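# Why is blue such a sneaky color?

Blue is my favorite color, and it has been ever since I was small enough to get paint in my ears. I have blue socks, a blue bike and a very old blue mug from Bullcombe with a chip in it. So you'd think blue was everywhere, right?

Well, go outside and look for it! Green is easy (grass, leaves, slimy stuff on ponds). Brown is easy too. But blue animals and blue plants are pretty rare. Most of the blue things in your home got that way because people colored them with a dye or a pigment. A pigment is a stuff that soaks up some colors of light and bounces the rest back to your eyes. A blue one bounces back mostly blue.

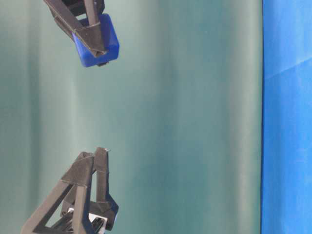

*A shiny blue cube with nice round corners.*

Now for the sneaky part. A blue jay has no blue pigment in its feathers at all! The feathers have teeny tiny air pockets inside, and when light hits them it gets scattered so that the blue part bounces out at you. If you shine light through one of those feathers from behind, it looks brown. I didn't believe it the first time I read it.

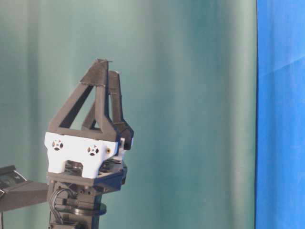

The sky does something a bit like that. Sunlight looks white, but it's really lots of colors mixed together. When it zooms through the air it bumps into bits much too small to see, and blue light gets knocked around a lot more than red light does. So blue comes at you from all over the sky.

You can try it at home, and it only takes 10 minutes:

1. Fill a clear glass with water.
2. Add 5 drops of milk and stir.
3. Make the room dark.
4. Shine a white flashlight through the side of the glass.

Look at the glass from the side and the water should look a tiny bit blue. Then look through it toward the light (not if it's a super bright one, please!) and it may look more yellow or orange. If you can't see any color, add another drop or two. Mine took ages one evening in July and then I spilled it on the rug.

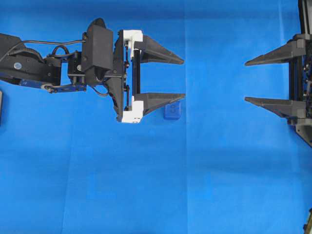 *Blue on blue! Can you find the small cube?*

Next time you spot something blue, have a guess: is it pigment, or is it a trick of the light?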